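The frying pan that never gets hot

Pettigrew is a toy shop on a sloping street with a butcher on one side and a shut bank on the other, and its owner would like it known that the slope is why the window display leans. "People come in to tell me about it," she says. "I say yes, it's the hill. They go out again without buying anything."

I have come to talk about play kitchens. They take up the whole back room, and according to her they pay for the front one. She has been selling small pans, small plates and small unconvincing vegetables for 9 years, and before that she worked for a wholesaler who supplied them by the pallet. She makes me a cup of tea, a real one, and then puts a wooden fried egg on the saucer, apparently out of habit.

So what do children want from a kitchen?

"A door that shuts," she says. "Adults come in and look at the hob. They want to know if the rings light up and if the tap turns. The child has opened the oven and put a shoe in it. If the door shuts on the shoe, that's the kitchen they want."

She has views on the cookers that make noises. The Dresavance, a large white model with a button that does sizzling, was her best seller for two Christmases and she still speaks of it the way other people speak of a former lodger. "It sizzled whether or not there was a pan on it. It sizzled in the box. I had one in the stockroom that went off at night, and I'd be upstairs in bed listening to bacon." Parents began bringing them back in February, when the batteries had been replaced once and the novelty not at all. At £190 she didn't feel she could argue.

These days the kitchens in the back room are silent and the money is in what goes on top of them. Pans come first. She sells more frying pans than saucepans and has given up trying to explain it. "A saucepan has a lid, it has a use, you can keep things in it. But they go for the frying pan every time. I think it's the handle. You can get some swing on it."

She has watched a good deal of cooking from behind the till, and she says the style is consistent. Everything goes in together. An egg, a slice of cake, a till receipt and a dinosaur will be fried for a few seconds, turned out on the floor and declared ready. Nothing is ever seasoned. Whoever is nearest has to eat it, and has to say it's lovely, and is then given more. "I've had that dinner from every child in this town," she says. "I've had it twice on a Thursday."

Which brings us to food, and to the one matter on which she becomes stern. She doesn't like plastic fruit. She stocks it, but on a low shelf, and she doesn't dust it. What she likes is packets. Cartons, tins, little boxes with labels on, anything that looks as if it came home in a shopping bag.

"Think about what's really in your kitchen," she says. "You haven't got a bunch of perfect grapes and a lobster. You've got half a carton of something and a box of crackers. Children know that. They want what you've got." The lobster, I should say, is a sore point. It came in a seafood set from Asitz, a supplier she no longer uses, and a box of them is holding open the stockroom door as we speak.

I ask whether the colours matter, given that every toy kitchen in my own childhood seemed to be the red and yellow of a burger bar. She pulls a face. The fashion now is for muted things, she says, pans in greys and dusty blues that parents can leave out in the sitting room without feeling shouted at. She was suspicious at first. "I thought, that's a pan for the mother. And it is. But the child doesn't mind. The child would fry in a hubcap."

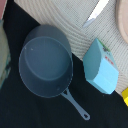
The trouble with the quieter colours is finding the things again. A bright red pan under a sofa announces itself, she says, but a greyish one can stay there until you move house. She gets asked for single replacements all the time and used to say no, on the grounds that a set is a set. Then she looked at her own shelves, which held a great many sets with one piece gone, and began breaking them up. There is now a bin by the till marked ODDS, where a pan with no lid or a lid with no pan can be had for not very much.

"It's the best thing I ever did and I can't make a penny on it," she says. "They'll stand at that bin for half an hour. The parent's dying to leave."

She is thinking of making something of her own. The working name is Brutusness, which she got from a dog and a glass of wine, and the idea is a range of play pans built to be thrown. No lights and no sound, just a decent handle with a hole in the end for a hook. She has been quoted for a first run of 1,000 and has spent the winter wondering where she'd put them. The lobsters would have to go, for a start.

Would she include a saucepan?

"I'd have to," she says. "It'd look odd without one. But I wouldn't expect anybody to cook with it."

Does she cook herself? She considers this for longer than any other question of the afternoon. She has 2 real pans upstairs, she says at last, and one of those is for soup. By closing time she has generally had enough of kitchens. There is a chip shop at the bottom of the hill, and they start wrapping hers when they see the shop lights go off.

While we've been talking, a boy in wellingtons has come in with his grandmother and gone straight through to the back. We can hear an oven door opening and shutting. After a bit he appears at the counter with a plate, on which are a carrot, a plastic key and one of his gloves, and holds it up to her without a word.

She thanks him and says it's lovely. He goes to get her some more.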